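Fenach Residents' Board > Building Services > Shared study room: proposed booking rules

Reltach_Office
Posted 4th June

Residents are invited to comment on the draft rules for the shared study room. Under the draft, each household may reserve up to 5 hours per week, and bookings must be made through the Skimis calendar. Walk-in use would end. The room was used for 502 hours in March, and the office has received complaints about access in the evening.

agbenyega_4C
The limit is too low for households with more than one student. I request that it be set per person.

north_stair
I do not support the request above. A per-person limit would give large households most of the evening hours. The draft is fair as written.

agbenyega_4C
It is fair only if every household needs the room equally - the draft offers no evidence of that.

quillmoss
I would ask the office to keep walk-in use before noon. I would also ask that personal items be removed at the end of each booking. Towels and similar articles should not be left on the desks.

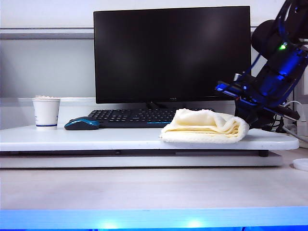

Photo: quillmoss / Fenach Residents' Board

north_stair
Agreed on personal items. I remain opposed to walk-in use at any hour.

Reltach_Office
Thank you for these comments. Morning walk-in use will be added to the draft as an option. The weekly limit stays under review, and written objections may be left at the front desk.

agbenyega_4C
Mine will be submitted this week.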